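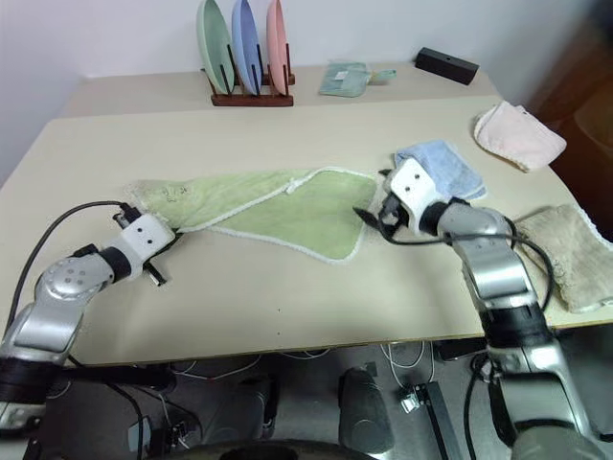
Light green towel with white edging.

Is the Collach Lake loop really a beginner overnight?

Phúc Hầu

I'm trying to plan a first backpacking trip for August, just me and my sister, and every list I find puts the Collach Lake loop at the top for beginners. The Brultico app has it marked "easy." It says 6 miles to the lake, camp, and out the other side the next morning by a shorter trail. Then I looked at the elevation and it says 2,117 feet of climbing on the first day. That doesn't sound easy to me, but I've only done day hikes with a water bottle and a sandwich, so maybe my idea of easy is off.

I read the reviews and they didn't help much. Half of them are one line long ("Great hike!!") and the other half are from people who ran it before breakfast. I can't find anyone who says what they carried or how long it took them. One person called it "basically flat after the bridge," and I have looked at the map for a long time and I don't see how.

Neither of us is in terrible shape. We walk a lot, we can do a full day on hilly paths, but never with more than a few pounds on our backs. I've borrowed a 41-liter pack and been told by two different people that it's too small and by a third that it's too big. We'd like to be at the lake by 5 in the afternoon so we aren't putting up a tent in a hurry.

So can two beginners do this, or did somebody copy the word "easy" from one list to the next? And how much should I believe the app on water? It shows a stream at the halfway point, but the comment saying so has no month on it.

Merkow Trail Shop

Hi Phúc! Collach Lake is a wonderful choice for a first trip and we send beginners there all season. The views from the last mile are worth every step. Just take your time, drink plenty of water and wear good boots. A 41-liter pack will be a little tight, so come in and we can fit you for something roomier, we have several on the wall right now. You'll do great!

Lục

I'd be careful with advice that ends at a cash register. The pack is fine for one summer night if your sleeping bag isn't a giant old one and you split the tent between you. Put everything on the floor, pack it, see if it closes. If it does, you have your answer and it didn't cost anything.

As for "easy," I don't trust that word on any app, and Brultico is no better or worse than the others I've tried. As far as I can tell the rating there mostly follows what users click after they get home, and the people who click are the ones who liked it. Someone who turned back at the second switchback with blisters usually doesn't go and fill in a form. So ignore the label and look at two things, the distance and the climb.

I've done Collach with a full pack, going up the long side like you're planning. The first stretch out of the parking lot is gentle and in the trees. After the bridge it climbs, and it keeps climbing. I have no idea what the "basically flat" person was on, possibly a different trail. Most of your 2,117 feet comes in the second half, when you're already tired, and the worst of it is in full sun in the afternoon. I wouldn't call it dangerous. The path is wide and well marked and you won't need your hands. But it's a hard day for someone who has never carried a tent, and I think it gets called a beginner trip mainly on account of it being hard to get lost.

What I'd do:

Pack the bag with what you'd really bring, water included, and walk your hilliest local path for a few hours. Do it a couple of weeks ahead, so there's time to change things. If your hips or heels hurt at the end of that, they'll hurt more at Collach.

Start early. If you want to be there by 5, don't plan backward from some walking speed you found online. We left at 9 in the morning with long stops and I was glad of every hour. Arriving too soon at a lake is not a problem I've ever had.

Or flip the loop. The short side is steeper but it's over sooner, and it's shaded till lunch. I don't know that it's better for you — my knees liked it less on the way down the long side than I'd hoped — but it's worth looking at.

On water, assume the halfway stream is dry. I've seen it running and I've seen it as a line of damp rocks, and a comment with no month on it tells you nothing. Call the ranger office the day before and ask who was up there last. If they say they don't know, believe that and carry enough to reach the lake. You still need to treat whatever you take out of the lake, no matter how clear it looks or what the reviews say.

And pick a turnaround time before you leave the car. Say it out loud to your sister so neither of you has to be the one who gives up.

Phúc Hầu

Thank you, the part about the second half being the climb is what I was looking for and couldn't find anywhere. The pack closes, but only with the rain jacket tied on the outside, so I need to get rid of something. I'll call about the stream. We're doing the practice walk first and if it goes badly we'll car camp and do the lake as a day hike.

Related
Do trekking poles help on the way down or just look serious?
How old is too old for a water filter?
Collach Lake: which side has the flatter tent spots?
Brultico offline maps not loading past the trailhead
Borrowed boots for one trip, bad idea?
What to leave out of a summer overnight pack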